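Household Skills Program: Folding and Storing Knitwear

The Draltby Residents' Association is pleased to report on the autumn session of its Household Skills Program, which was devoted to the care of knit garments. The session was prepared by Sevim Güneş, Program Coordinator, and was open to all residents of the Camimden and Tannous buildings. Attendance stood at 30, compared with 11 at the first session in April.

Participants were reminded that knit leggings, tights and ribbed pants should be stored folded. Hanging such items by the waistband for long periods may stretch the fabric, and rolling them tightly tends to leave creases at the knee. A bed is a suitable surface for the work, provided that it is large enough for the garment to be laid out at full length.

The recommended method is as follows. Lay the garment flat and smooth the waist and hips before attending to the legs. Place one leg over the other so that the hems meet. Bring the hems up to the waistband, smooth once more, and fold again to fit the drawer or shelf. Dark knits should be checked for lint before they are put away. Residents who share a dresser may find it convenient to keep dark and light items in separate stacks.

A printed guide to the method, running to 3 pages, is available at the Ilix Street office during regular hours. Residents who would like a copy by mail should leave their name and apartment number at the front desk. The next session will address bed linens and towels, and registration opens on 3 November 2022. Places are limited, and residents who have not yet attended a session will be given priority.

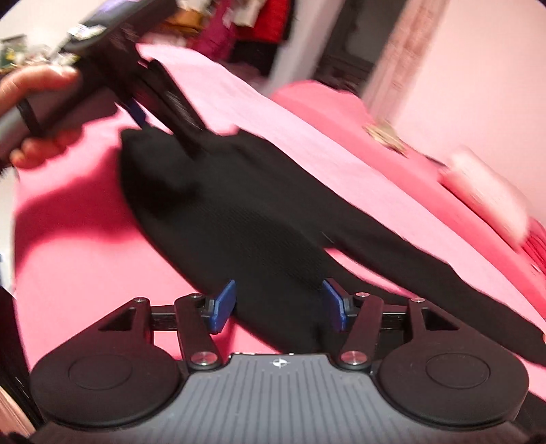
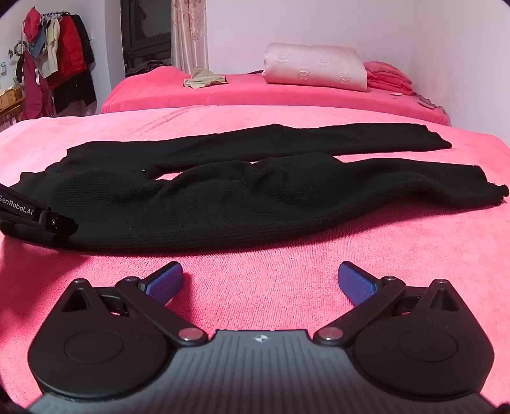
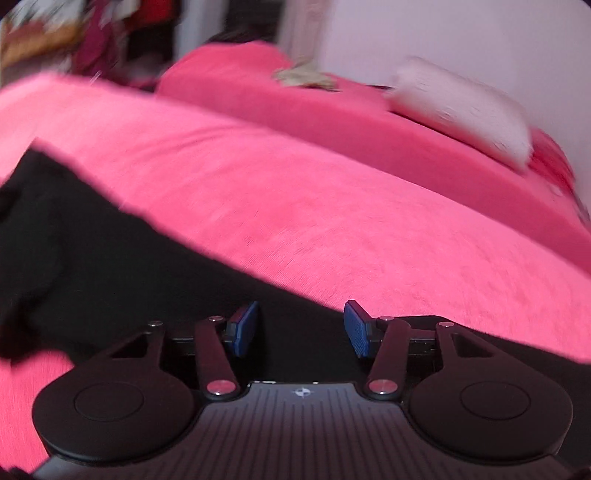 Dark fabric items on pink bedding, Household Skills Program.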